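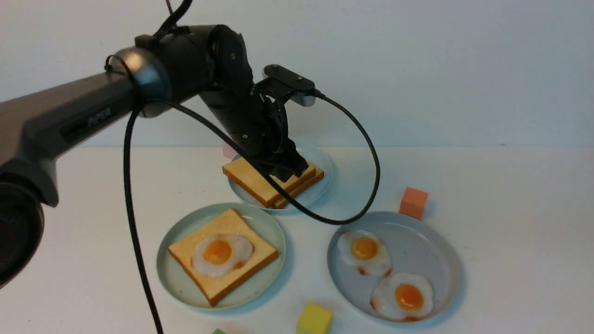
Stacking toast vs. rack – does it matter?

crumbfirst
Joined February, 471 posts
Puderness says in their breakfast guide that you should never stack toast because the bottom slice goes limp "within seconds." Seconds? I've been putting one slice on top of the other my whole life and I don't buy it. Smells like they want to sell me a rack.

oldpantry
They do sell a rack. So there's that. But the bottom slice does sweat on a cold plate. Try it on a board.

crumbfirst
Tried a board. Same toast.

mel_2543
Depends on the bread. Cheap square sandwich bread goes soft no matter what you do with it. A crusty loaf holds up fine in a stack.

Karam
Disagree with mel. I get the square kind and toast it darker, 2 slices, stacked a bit crooked so air gets in. Stays crisp long enough to butter.

oldpantry
"A bit crooked" is doing a lot of work there. How much air do you think that lets in?

Karam
Enough for me. I'm not running a lab.

mel_2543
I'd blame the plate first. Mine are Cimwood with a raised rim and steam sits in there – I warm them now and it helps, maybe.

crumbfirst
Maybe. Has anyone tested warm against cold with the same loaf? Otherwise I'm keeping my stack and my money.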